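June
By the Table Settings Group, Itcombe

4. How people lay out tea for two

Setting out tea is one of those small household jobs that looks too plain to study, and we have enjoyed every hour we spent on it. A person takes a pot, a couple of cups and some saucers, and within a minute there is an arrangement on the table that most visitors would call "ready." What makes it ready? The cups can go almost anywhere. Yet the layouts we collected in Itcombe and Broklow share a lot, and the ways they differ are a pleasure to sort through.

4.1 Households and task

We visited 48 households and asked one adult in each to lay a table for two people who would be arriving soon. The crockery was their own. We gave no hints about order or placement, and we left the room while they worked, coming back only to draw a plan of the result. In 15 of the households we returned in the late afternoon and asked for the same thing again, this time with the table pushed against a wall. We had expected grumbling at the second request and got very little. Several people wanted to talk about their saucers at length, and those conversations shaped much of what follows.

4.2 Rows, triangles and facing pairs

The plans fell into three groups. In the facing pair, each cup goes where a guest will sit and the pot stands between them. In the triangle, the cups sit close together with the pot behind, a compact layout that was popular on small tables. The third group, the row, surprised us most. Here the pot and cups make a line, straight or slanting, and the person pouring works along it. Nineteen households laid a row at least once, and pushing the table against the wall brought out more of them. It makes good sense once you try it: with one open side, everyone reaches from the same direction.

People were much fussier about handles than about distance. One person in Broklow moved a cup by the width of a hand without a thought, then went back three times to turn its handle. We love this detail, and we now record handle direction on every plan with a short tick.

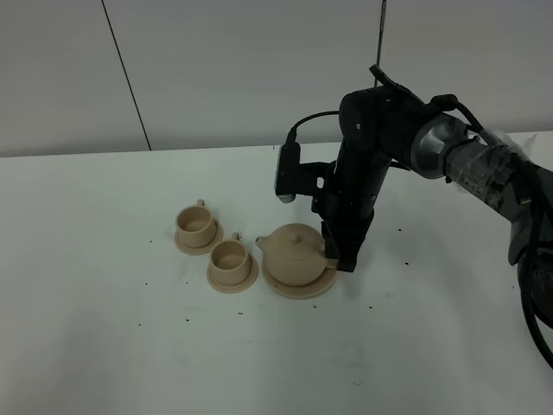 Slanting rows deserve a closer look than we first gave them. A straight row is easy to describe, but it puts the nearer cup in the way of the farther one when you reach from the end. With the slant, each piece keeps some clear table in front of it. The beige set in Figure 4 is laid this way, with the pot at one end of a loose diagonal, its spout toward the nearer cup, and both cup handles pointing to the back. The pot has a saucer too, wider than those under the cups, and that extra width matters when we measure spacing, so our plans take the distance from saucer rim to saucer rim.

The handles raise a question we can't settle yet. Handles turned to the back suit a guest on the far side of the table and are awkward for anyone in front. In the Maihi plans, which we drew later and report in Section 5, the same direction turns up on tables where all the chairs were in front, so seating can't be the whole story. The Cunda notes may help, as they record which hand set each cup down.

Figure 4. A slanting row: teapot and two cups on their saucers.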